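Going to post a few thoughts on racquet grips and overgrips, because the pro shop in Rirkdale has a new wall of them and I have questions.

First question. When did an overgrip need a story? The one I picked up claims to "respond" to my hand. It's a strip of tape. I wrap it on, I sweat on it, I throw it out.

The shop is pushing Detari hard. Same shelf space as everything else put together. The guy at the counter told me it lasts twice as long as what I was using. Twice as long as what, under whose hand? I play on outdoor hard courts and I drip like a faucet. He plays indoors in Zeltville.

So I bought a pack and kept track. My old overgrip is good for 4 sessions before it goes slick. The Detari was good for 4 sessions before it went slick. Maybe I got a bad pack. Maybe.

A few people replied that I'm wrapping it wrong. Possible! I've been wrapping it wrong since high school, so at least the mistake is consistent across brands.

For the record, I start at the butt cap with the tapered end, pull snug, overlap a little on each turn, and tape it off at the top. If there's a secret step after that I'd like to see it done on a court and not in a video with music.

Second question. Grip size. I was measured in April by a person with a ruler and told I should go up a size. I was measured again at a demo day in Zeltville and told I should go down a size. Same hand. I checked.

What I think happens: they look at which racquets are left in the bin and then they measure you. I can't prove this.

The test with the finger in the gap between your fingertips and your palm is fine, as far as it goes. It goes about as far as telling you that a child's grip is too small for you. Pick up both sizes, hit serves with both, keep the one that doesn't twist.

And you can build up a small handle with a second overgrip or a sleeve, but you can't do much with a big one. That's the only piece of sizing advice I've gotten from a shop that held up. Go small if you're torn.

Someone asked about the Stępień leather grips. I've used one. It's heavier, it feels firmer, and you can find the bevels without looking, which I do like. It also costs a silly amount, and then you put an overgrip on it, so you're touching the same tape as everybody else.

"But it changes the balance." Sure. Weight in the handle makes the head feel lighter. So does lead tape under the butt cap, and I already own lead tape.

I'd believe more of this if anybody selling it would let me hit with two racquets and not tell me which was which. I've asked at 2 shops. One laughed. The other said the demo program doesn't work that way.

My hitting partner did do it for me, to be fair. Same model, one leather, one synthetic, both with a fresh overgrip, head covers on until I had my eyes shut. I got it right on the first touch. Leather is obvious. So I take back "can't tell the difference." I do not take back "doesn't matter."

Did my forehand improve with it? It did not. We played two sets and I lost both, one with each.

Third question, and this one is for the vibration dampener crowd. It makes the strings sound different. That's it, that's the whole product. I've been told by grown adults that it saved their elbow. I would check what else they changed that month.

My elbow got better when I quit playing every day and loosened my hand. Free, by the way. Not on the wall in Rirkdale.

Break while I do some chores, back later with the dryness sprays and rosin stuff. 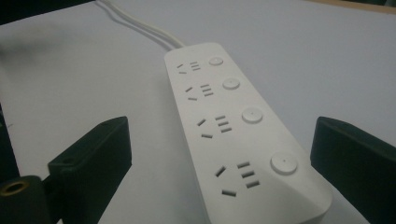

Power strip on the table, 11/16/21

OK, dryness products. Rosin works. It also gets on your shorts, your bag and your phone, and it builds up on the overgrip so you end up changing the grip sooner. I'd call that a wash.

The spray worked for six games. I counted because the can said "all match." Who is playing a six-game match?

What I do now is a wristband on the racquet arm, a towel on the fence, and a second racquet with a fresh wrap in the bag. I switch when the first one gets wet. Boring, and I haven't thrown a racquet on a serve since.

Cost, for anyone adding up at home: I went through my receipts and it's $140 on grips, sleeves, sprays and one leather wrap. I could've had the racquets restrung and bought lunch.

If you like the Detari, wear it out and enjoy it. I've still got part of a pack and I'm going to use it. I'd just like somebody to tell me what they compared it to.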